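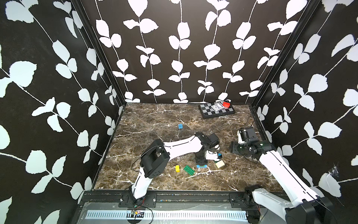 Toltono Blocks and Pegs – table-top set, release notes and data card

Toltono is a small collection of pictures and notes on the handling of simple coloured blocks and pegs on a table. It was prepared at Stunadside by a group of four people, and it is kept by Declan Kerslake. Please read this file before you use the set, especially the part on surfaces and the part on known problems.

What is in the set

The set has 3000 short recordings. Each one concerns one small task with blocks and pegs: picking up, putting down, moving to another place, or bringing a peg and a block together. Every recording has its own folder, with the pictures, one text file of notes and one line in the common index.

The folders are numbered without gaps. If you find a gap, your download was not complete and you should take the archive again.

Folder layout

index.csv – one line for each recording
recordings/ – the folders with pictures and notes
surfaces/ – plain pictures of the table tops and the wall panels, without blocks
pieces/ – measurements of every block and peg
CHANGES.txt – what was corrected and when

Fields in the index

recording – number of the folder
task – pick, place, move or join
piece – code of the main piece, as in pieces/
surface – code of the table top
wall – code of the wall panels
result – done, partly done or not done
remark – free text, often empty

The field "result" was filled in by a person who watched the whole recording. "Partly done" means that the piece was lifted but did not come to the correct place. We know that this word is a little weak. In the first version we had only "done" and "not done", and two of us could not agree in 69 cases, so we added the third value and looked at all of them again.

The pieces

The blocks and pegs are painted, one colour for each piece. The codes start with the colour, for example BLU for blue. A peg has the letter P after the colour and a block has the letter B. Sizes are given in millimetres, measured with a caliper at the middle of each side. After many falls the corners have become rounder, and we did not measure the corners again.

The paint is not shiny. If you wish to make your own copies, please avoid gloss paint – our tests with it gave bright spots that covered the edges.

Surfaces and walls

The background was a matter of long discussion. A plain grey table is easy for everybody, but it does not look like a room where people live. We therefore chose patterned coverings. One combination has a dark brown marble-effect table top with thin white and cream veins, and black wall panels with large white leaves and vines on three sides. It has the codes MARB-2 and LEAF-1. Small pieces are harder to separate from a veined surface than from a plain one, and this is what we wanted.

The leaf panels do not all have the same drawing. The back one has upright stems with paired leaves, and the vines on the side ones run in other directions. Please do not mirror the pictures from this group without a note in your paper, as the left and right walls will then be exchanged.

For tests we suggest the list test_100.txt. It has 100 recordings, and the coverings in it are spread as evenly as we could manage.

Known problems

Some remarks are in mixed spelling. We corrected "gray" to "grey", but not inside the free text.

In the Whitcombe group the lamp was changed on a Tuesday in the middle of the work. The colours before and after are a little different. The index does not show this, but CHANGES.txt gives the folder numbers.

The code ORA-B1 was used for two blocks of different height. We later renamed the taller one to ORA-B4 – older copies of the index still have the mistake.

Use and citation

You may use the set for study and for research, also in a company, if you name the source. Please write "Toltono Blocks and Pegs, Stunadside" and the version number. Do not put changed copies online under the same name.

Thanks

The wall coverings were cut for us in Trimbridge, with more patience than we had ordered.

Contact

Corrections should be sent to Declan Kerslake, with the folder number in the subject line. We collect them and make a new version each November.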